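The black tablecloth and other matters from the back room

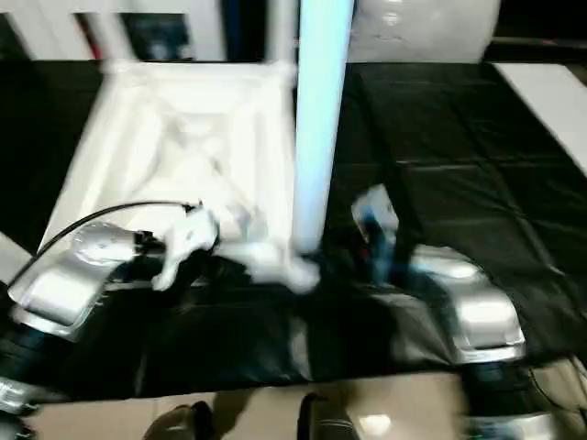

White frame, pale pole, black plastic tablecloth with the folds still in it.

By Sanne Jansen

Members who came through the Jesley Street hall in July will have noticed that we now own a black tablecloth. It is plastic, it came folded into a packet the size of a paperback, and it has kept a faithful record of every one of those folds. Iestyn Landeg says they will drop out in a week or two. Iestyn also said that about the banner.

The cloth was bought for the setting-up table, where bits of display get put together before they go out to the stalls. The old arrangement was bare tabletop, and white parts on a white tabletop are a fine way to lose an afternoon. We had frames going out short a leg, and at the Watkins fete the whole seedling stand leaned to the left with what one visitor kindly called character. On black you can at least see what you have in front of you. I was against spending the money and I would like it recorded that I have come around, mostly.

A few house rules, then, for anyone using the table before the Zillgate open day.

Leave the cloth on. It takes longer to get it straight than it does to build anything on top of it, and the front edge will wrinkle whatever you do. Please don't iron it. I mention this as somebody did ask, and I'd rather you heard it from me than from the fire brigade.

Build the frames on the cloth with the legs pointing up, and give each leg a wiggle before you declare it finished. If it wobbles on the table it will do far worse on grass. Poles are stood up last. The hall ceiling is higher than the one in my garage, where much of the earlier work was done, and several of you have developed a stoop you can now give up.

Scissors live in the drawer, not under the cloth. There is nothing quite like patting down a sheet of plastic and meeting the pointy end of something. The same goes for tea. The cloth wipes clean beautifully, and the tiles underneath it get everything you've wiped.

On the subject of shelves: things go back where they came from, even if where they came from was silly. I have had complaints about the labels. The labels are fine. What we have is a difference of opinion on what counts as a bracket, and I am prepared to let it run for another season. If you find something that fits none of the labels, put it on the bottom shelf with a note saying what you think it is. The notes so far have been the best reading of the winter.

Now, the open day. It's on the Saturday, gates at 9.30, and Zillgate have given us the long spot beside the car park again. Last year 410 people came past the stall, by Iestyn's clicker, although he admits to clicking once or twice at a dog. We sold out of tomato seedlings before lunch and spent the afternoon explaining to people that we had sold out of tomato seedlings. This time there will be 100 trays put by, plus the herbs, plus whatever is going on with Trernix's rhubarb (the allotment, not a person, for the newer members).

The display needs to be ready by the Thursday night beforehand so it can go in the trailer in the right order. The right order is poles on the bottom and frames on top. Last year we did the reverse and drove the whole way listening to it.

We are also short of people for the pack-up. Setting up has never had this trouble. Everybody likes setting up — there's a sense of occasion, and usually a cake. By four in the arvo the cake is gone and so, it has been my experience, are you lot. If you can stay the extra hour, put your name on the sheet by the kettle. There will be a second cake, kept in my car and guarded.

Cost of the tablecloth, as two of you have already asked: it came out of the $70 left over from the raffle, and there is change. I have the receipt. Iestyn would like the change put towards a second cloth for the stall itself, in green. I've asked him whether the folds will come out of that one too, and he's looking into it.

Sheets for both shifts are up now. Bring your own gloves, and if you've got our good stepladder at your place, no questions will be asked so long as it's back by Thursday.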